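Borkia (orchestral work)

Borkia is a composition for wind orchestra, solo viola and offstage percussion by the composer Lai-ching Kao. It was written between 1998 and 2000 and is in 4 connected movements. A full performance takes 79 minutes, and this makes it one of the longer concert works for winds. The title is the name of a river village where the composer's grandmother lived, and which was emptied of its people before a dam was closed.

Background

Kao began to collect material for the piece while she was teaching harmony at the Pladmont Conservatory. Her first plan was a short song cycle on letters that the villagers had sent to the district office. She wrote two of the songs and then put them away. In a program note she explained that the words were already strong and that singing made them weaker. The melodies of both songs survive in the viola part, the first in the opening movement and the second near the end.

The commission came later, from the Patik Wind Orchestra, which wanted a work of twenty minutes. When the score arrived it was much longer. The orchestra's board asked for cuts, and the letters exchanged in this period show that Kao offered to remove the third movement but refused to shorten any of the others. In the end the work was accepted complete.

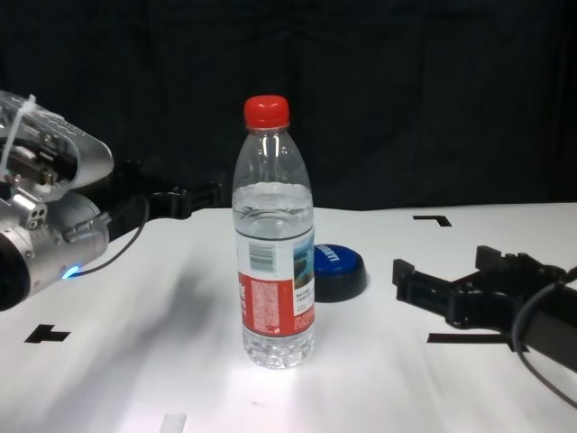

Structure

The movements are played without pause. The first, "Inventory," is built on a list of repeated notes, one for each house in the village, passed between clarinets and bassoons. The second, "Notices," brings in the offstage percussion, which plays at a tempo independent from the conductor's. The third is a slow chorale for low brass. The fourth, "Water Level," starts with a single held B-flat in the tubas, and the other instruments join from low to high until only the viola is left above them. The viola stops first — the orchestra continues for several minutes without it.

The harmony is mostly modal, with quarter tones in the viola and the alto flute. Kao took some turns of phrase from the mourning songs of the region, but she did not quote any of them directly, and attempts to identify a source have not been successful.
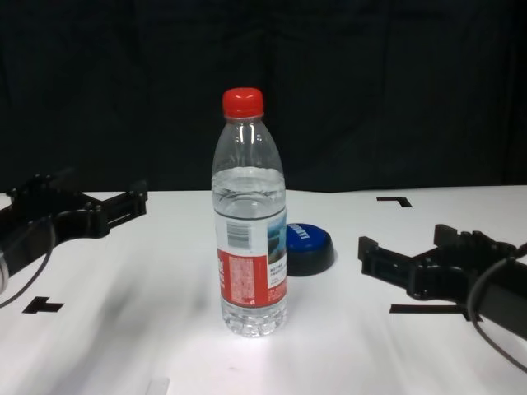
Water bottle with a red cap and a red and white label.

Performance history

The premiere was given in May 2000 in Pladmont, with the composer conducting. The percussion players were placed in the stairway behind the hall, and the doors had to be kept open for the whole evening. Reviews were divided. Some writers praised the last movement and found the second too long, while others held the opposite opinion.

A version for reduced winds was made for smaller groups. It leaves out the contrabass clarinet and gives its line to a second tuba. This version is the one most often heard, and it was used for the Hosseinzadeh recording, which was issued on 2 discs with the break placed inside the chorale. A later edition of the same recording joins the movement again.

Reception

Discussion of the work has often turned on whether it should be heard as a protest. Kao has avoided the word in her own notes and calls the piece "a register."

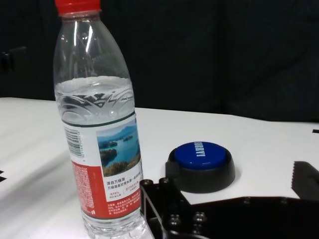
One listener, writing to the orchestra after the premiere, disagreed with her: "A register does not get louder. I heard anger from the second movement on, and I was glad of it." The letter was later printed in the preface to the study score, next to a short answer from Kao, in which she wrote that the dynamics were correct and that the listener was free to name them.

See also
Program music
Wind orchestra repertoire
Quarter tone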